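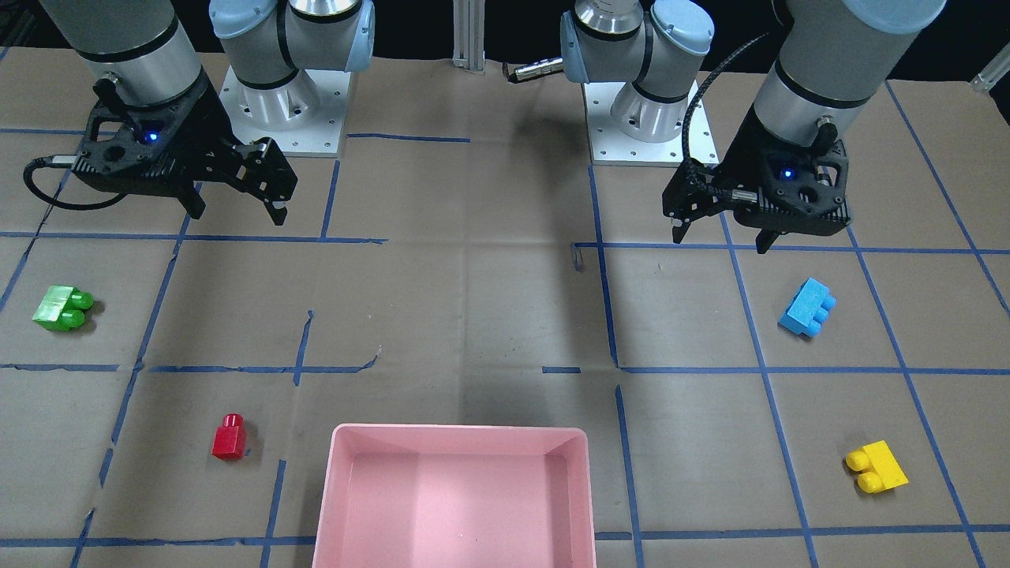
Tagle two-arm bench kit, trial unit: pre-use inspection
Site: Lerby workshop
Checked by: Irén Borbély
Date: 10/20/21

1. Base plates bolted down, no movement by hand: OK
2. Joint caps seated on both arms: OK
3. Cables clear of the grippers through full travel: FAIL. Left arm cable rubs at full reach. Needs another tie.
4. Gripper indicator lights: OK, blue on both
5. Fingers open and close evenly: OK
6. E-stop reachable from the operator's chair: OK. Tested 2 times.
7. Kraft paper flat, tape edges down: OK. Replace paper if it tears.
8. Loose items off the work surface: FAIL. Small dark clip on the paper near the middle. Blocks and pink bin are part of the sorting task and can stay.
9. Cycle counter: 1,241
10. Manual on hand: Partly. Page 54 (torque settings) missing from our copy. Valtley to send a new one.

Comments: Don't run at full speed until items 3 and 8 are cleared. Slow mode is fine for setup. Vilmos Csizmadia to recheck and initial before the colour sorting trial.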